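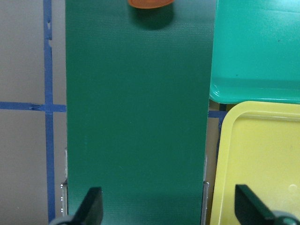

Bench cell at Firkberg, belt and trays as seen from the wrist.

Jan 9, 2019
To: Boltach users list
Subject: Re: Tape grids and tray positions in the bench rules

On the draft sent out last week, a member wrote:

> Section 2 says the tray positions must be marked on the bench.
> Does tape count as marking, or do we need fixed stops? We have
> 20 benches and I would rather not drill all of them.

Tape counts. The draft asks for a mark that can be checked by eye before a run, and leaves the material to the site. Fixed stops are only required where a tray can be pushed by the arm in normal use. I will add a line saying so. 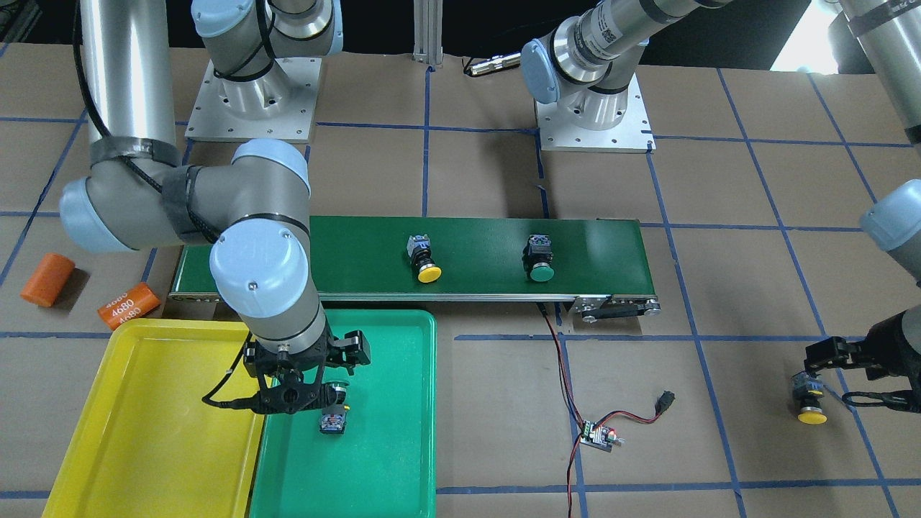 The harder part is the shared area. Where two arms work over one belt, the draft wants a written note of which arm may enter which squares, and when. Ours at Firkberg refers to the tape squares, which carry on under the belt, the trays and both base plates, so the same grid serves for everything. Please also list anything inside the squares that isn't part of the task. We have the little circuit board down on the paper with its red and black wires, and it needs a line of its own. The speed limit in shared squares stays at 100 mm per second. Nurmi asked for 400 and I don't think the case has been made.

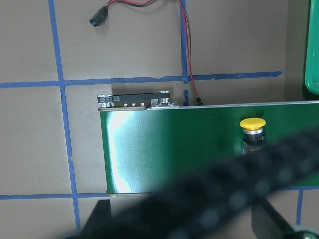

On push buttons, the rule is that any button within reach of an arm goes on the cell drawing with its purpose, whether it is a control or a part being handled. This matters more at a site that sorts switches. A yellow mushroom cap on a green box and a yellow cap on a loose switch are easily mixed up in a written instruction, so give each a name and use that name throughout. Kastiteck have offered their naming sheet, which runs to 2 pages.

Comments on sections 2 and 5 to the list, please. The next full revision is planned for September.

Boltach list editor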